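Glove swap is back at the Gindau community garden

I stopped by the Gindau garden this morning and came home with dirt in both shoes, so you know spring planting has started! The big news is that the tool library opens again in April, and this year it lends out gloves too (finally, I've been asking for two seasons).
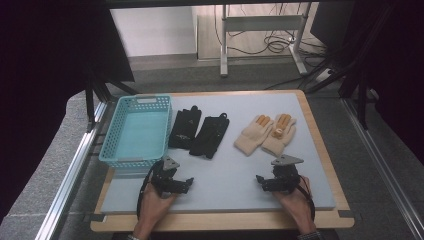

Hugo Cabello, who runs the tool library, told me 64 households have signed up so far, up from a pretty sleepy start last year. You pay a $2 deposit, you get it back when you return your stuff, and that's the whole system. I like it. Rakes and loppers go out for a week at a time, and the wheelbarrows are same-day only, so please don't be the person who keeps one over a long weekend.

The Rarkero Street beds are getting new soil as well. Hugo ordered 405 bags and they're coming in two loads, the first one in late March. 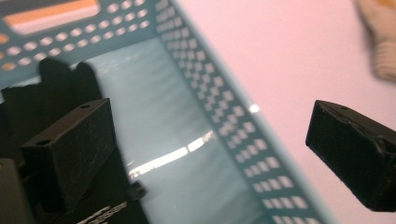 If you want a bed of your own, there's a waiting list, but it moves faster than you'd think – my neighbor got hers in a month. Sign up at the shed between 9 and noon, and bring something with your address on it. I'm putting in beans again, and maybe leeks if I can find room!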